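Lerkgate Home Help > Small Gadgets > Ticket 401
Status: closed by me, finally
Subject: two silver mice, neither one will hold a charge, and the pink strip is a jungle

Hi all! So I've had this going on since July and I figured I'd write it up properly, because the last time I asked for help in here I left out half of it and you all had to drag it out of me. Short version: I plug the mice in at night, I come back in the morning, and one of them (never the same one!) is dead as a doornail. All the charging happens on the marble-look counter.

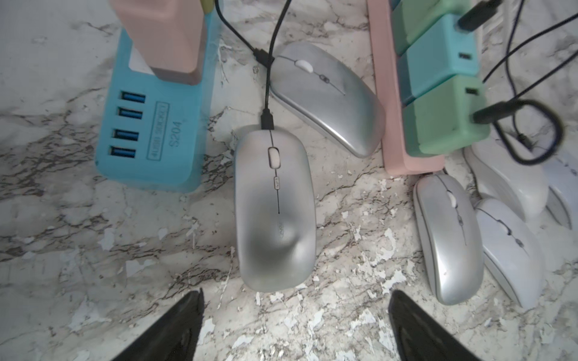
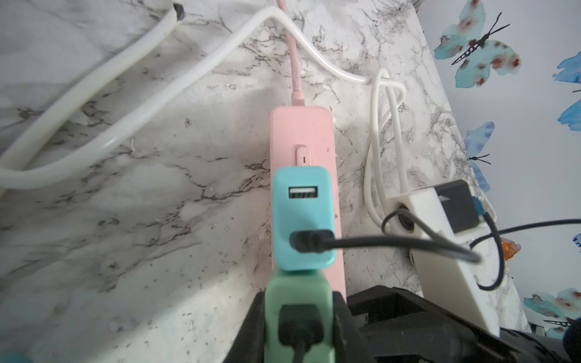
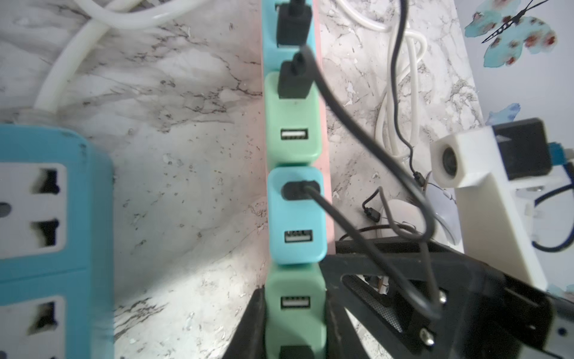 What I tried first was the obvious stuff. I swapped the two cables over. No change. I turned both mice off at the little switch before charging, and that was no change either. I cleaned out the charging ports with a dry toothbrush, got a surprising amount of fluff, felt very good about myself, and the next morning one was dead again.

Then somebody on here told me to stop guessing and test one thing at a time, so that was my whole evening. I unplugged every last cable from the chargers and laid them out on the floor, put a bit of tape on each one and wrote a letter on it. Then I charged one mouse on one cable in one port, gave it an hour, and wrote down what the Trovalura app said the battery was at. Do it again with the next cable. It is so boring, bring a snack.

6:30 pm, cable A: battery went up fine.
7:30 pm, cable B: fine.
8:30 pm, cable C: nothing. Moved it to a different charger and still nothing.
9:30 pm, cable D: fine if I left it alone, quit if I nudged it.

So C is junk and D is on its way out. C and D came out of the same Flidden bargain bag, too, and I'd been grabbing whichever cable was closest every night, so of course it was a different mouse each morning. I had been blaming the mice this whole time and I was almost ready to buy new ones!

The other thing I found is that one of the chargers has a loose port. The plug goes in and then sort of wobbles. I've put a sticker over that one and I'm leaving it empty until I get around to replacing the whole block. Lakatos sells one I like the look of but they were out when I checked, so if anybody has a favorite I'm all ears.

While everything was off I wiped down the counter and put the cables back with a twist tie on each one. The tape letters stayed on. Good cables go to the mice, and the rest went in the drawer (C went in the trash, with feeling).

Been running it this way for a couple of weeks now and both mice are full every morning. Closing this one. If D dies before I replace it I'll add a note underneath.

Comments (3)

mouseketeer_41: Same thing here, mine was the cable too. I threw out a perfectly good mouse before I figured it out.

plumbago: How short was cable D? My short ones always go first right at the plug.

tapeandlabels: Letters on tape, love it! Doing mine tonight.

331 views | 41 found this helpful | Shared 2 times

Contact Lerkgate | Copyright Lerkgate Home Help | Back to top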